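Zotholm Opens Sign-Ups for Tinia Closed Beta

MASULPORT, 20 July 2026 – Independent studio Zotholm is now taking sign-ups for the closed beta of Tinia, its turn-based strategy game for PC. The beta opens in August and will run for 18 days.

Players in the beta will have access to the first two regions of the campaign and 22 of the game's playable units. Online matches for up to four players will be open every evening, and the map editor will be switched on for the final week.

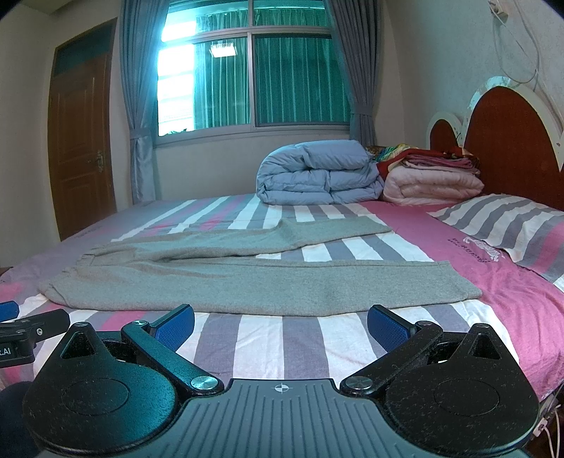
Will progress from the beta carry over to the full game?

Save files will be wiped when the beta ends, but any maps made in the editor can be exported and used at launch.

Zotholm has changed the combat system since the alpha. Turns now have a time limit of 96 seconds in online matches, and retreating units keep half of their supplies. The studio has also added controller support and a colorblind mode.

Tinia will be published by Amegashie, which also handled the studio's previous game. The full version will have 32 campaign missions. A price and release date have not been set.

Sign-ups are open on the Tinia website – a free Zotholm account is required. Keys will be sent by email in batches.

About Zotholm
Zotholm is a game studio based in Masulport. Tinia is its second game.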